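Small Bathroom Storage: What Finally Worked in Ours

I love a small bathroom. Ours is the kind where you can brush your teeth and shut the door with your foot at the same time, and after two years of fiddling with it I have opinions! Most of these cost next to nothing, and you can do them in an afternoon with a drill and a tape measure.

Start under the sink

Take everything out first. Everything, even the crusty bottle of drain cleaner at the back. Wipe the floor of the cabinet and let it dry with the doors open while you sort. Then measure the space on each side of the trap, because the two sides are hardly ever the same. Mine are 10 inches on the left and 7 on the right, so I had been buying matching bins for a space that was never going to hold matching bins.

Tall narrow bins beat wide shallow ones under there. Put a tension rod across the top for spray bottles (hang them by the triggers) and you free up the whole floor. I got this one from Anneli Heiskanen, my neighbor back in Istbridge, and I have passed it on to everyone I know.

Line the bottom with a boot tray. If the supply line ever drips you'll see water in the tray long before it gets into the cabinet floor. Ours caught a slow leak last August and all it needed was a new washer.

Drawers

Shallow drawers are wonderful and I wish we had more. Cut drawer dividers from thin scrap wood, sand the edges, and press them in snug without glue so you can move them later. You will move them later. I've moved mine four times.

Keep the top drawer for things you touch every morning. Hair ties, floss, tweezers, razor. Backups go lower or out of the room altogether. A drawer that sticks in damp weather usually just wants a candle stub rubbed along the runners, if they're wood. Metal slides need a wipe with a dry cloth and a tiny bit of dry lubricant, never cooking oil, which goes gummy and smells. 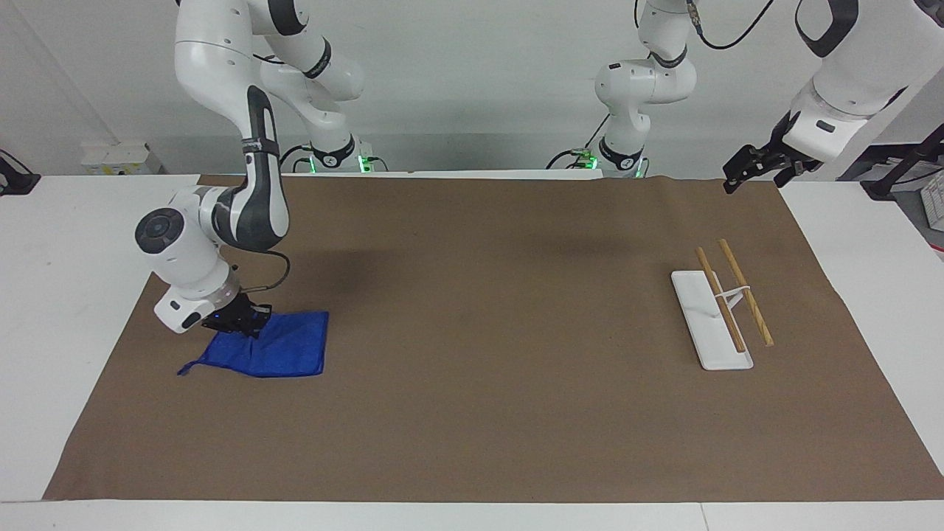

Loose pulls are the other drawer complaint. Tighten the screw from inside while you hold the pull still, and if it works loose again in a week, add a small lock washer under the screw head. Same goes for door knobs on the vanity. While you have the screwdriver out, check the hinges too! Most newer ones have a side screw that shifts the door left or right, and a quarter turn is often enough to close an ugly gap.

The countertop

One tray. That's my whole rule. Soap, lotion and a cup for brushes go on the tray, and to clean you lift the tray, wipe, and put it back. Stone tops like a soft cloth and mild dish soap. Keep vinegar off marble, it will leave dull spots, and I learned that on my mother-in-law's.

Run a fresh bead of caulk along the backsplash when the old one starts to yellow or pull away. Scrape out all of the old stuff, wipe with rubbing alcohol, tape both sides, and pull the tape while the caulk is still wet. So satisfying.

Walls and doors

The back of the door is prime real estate. Drahomíra Bartoš wrote in to say she screwed a long spice rack to hers and it holds nail polish, travel bottles and first aid supplies, with the heavy things on the lowest shelf. Check that the rack clears the towel bar before you drill (ask me how I know).

A shelf over the door frame is great for spare toilet paper and guest towels. Hit the studs if you can. If you can't, use proper wall anchors and keep the load light.

Next up is the linen closet, and I've already bought the labels.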